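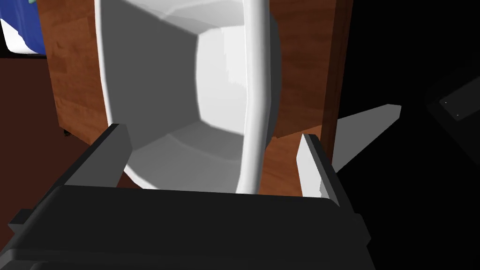

Simulator view from the wrist, white container between the fingers, wood cabinet behind.

Lumbao open day – who went?

gfedora31
Posted May 14, 2025
I got back from the open day at Lumbao last night. Most of the floor was the usual arms moving bins, but the sim corner was the part I stayed for. Genalyn Espiritu ran it. She had the container task up on the big screen and took questions while it ran. They have 118 saved layouts for that one task.

tallow_pete
Was the real arm running too, or only the sim?

gfedora31
Both, but not the same job. The real one was sorting parts on the Vidov line.

mkrantz
I was there in the morning group. The sim was nice to look at, but I don't think it tells a buyer much. A smooth, glossy container is easy to render and hard to hold.

rowboat12
Disagree. We tested grasps in Gernunel for a year before we bought an arm, and it saved us a lot of broken fingers. You still have to tune friction on the real thing – that part is fair.

mkrantz
A year of tuning is my point. We have up to 12 people on shift and none of them has time for that.

tallow_pete
Did anyone ask about lighting? The right third of that view is mostly black.

gfedora31
Someone did. Oleksandra Fedoruk said they vary it between layouts. I didn't catch the range.

rowboat12
Is there another one this year?

gfedora31
November, at the Grirkska building. Sign-up is at the front desk, room 702.

mkrantz
I'll go if they put a container like that on the real arm.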